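Small Parts and Bench Storage: Frequently Asked Questions
Treloar Workshop, Room 4. Maintained by Hayley Haworth. Last revised 13 Dec 2020. 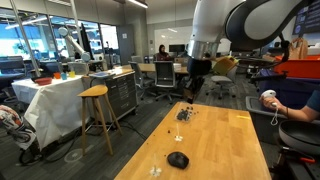
Butcher-block table with small black parts in a clear container. Stacked bins at right, drawer cabinet behind the stool.

Which container do I use for small parts?
A clear plastic one. Contents must be identifiable from the side without tipping. Opaque bins are reserved for bulk items and packaging.

How full can a container be?
Leave a finger's width below the rim. Overfilled containers shed parts onto the table when moved, and dark parts are easy to miss on the floor.

Can I mix part types in one container?
Only if they belong to the same kit. Kits are issued under a Grillel number, and the number goes on a slip inside the container. Loose parts with no kit number go to drawer stock.

I found a part on the table next to a container. Does it go back in?
Compare it with the contents first. If it matches, return it. If it does not, put it in the unsorted tray on top of the cabinet. Do not guess.

What about very small fragments?
Specks and broken pins are swept up with the hand brush and discarded. Do not blow them off the table with compressed air.

How is stock arranged in the drawer cabinet?
Shallow drawers hold fasteners and fittings. Deep drawers hold tools. Open one drawer at a time; the cabinet is on casters and will shift if two loaded drawers are out together. Set the brakes before opening anything.

What is the load limit for a drawer?
48 pounds, evenly distributed. The limit for the whole cabinet is 392 pounds, including anything standing on the wood top.

Can bins be stacked?
Yes, two high. The heavier bin goes underneath. A bin that does not seat properly on the one below is to be placed on the floor beside it. The bin colors follow no code at present. Craig Rennie has proposed one for February.

Are paper bags acceptable for storage?
For one shift. Bags are used to carry incoming items and packing waste. They tear at the handles under load and should not hold metal parts.

What finish is on the table?
Brellia hard oil, two coats. It resists light oils and water but marks under solvent. Put a mat down before using adhesive or paint.

How do I remove colored streaks from the wood?
Try a damp cloth first, then a white eraser. If the streak remains, sand with 100 grit along the length of the planks and re-oil the area. Sand no wider than necessary. Report any streak that has gone below the surface to Roland Nuttall at extension 423.

Where do I leave upright stands and their stems?
They can stay on the table if they are in use. Lift them by the base. The stems are not handles. When packing them away, pull the stem straight up and store it flat.

Can the stool be used as a step?
No. It has three legs and is for sitting only. The step is kept behind the door.

Does the mouse stay on the table?
Yes. Move it clear before tipping out parts for sorting.

How do I order more clear containers?
Enter the request in Iltance under "Consumables, storage." Jamie Mapplebeck approves orders for up to one carton. Larger orders go to Sheila Cropper and need a cost code.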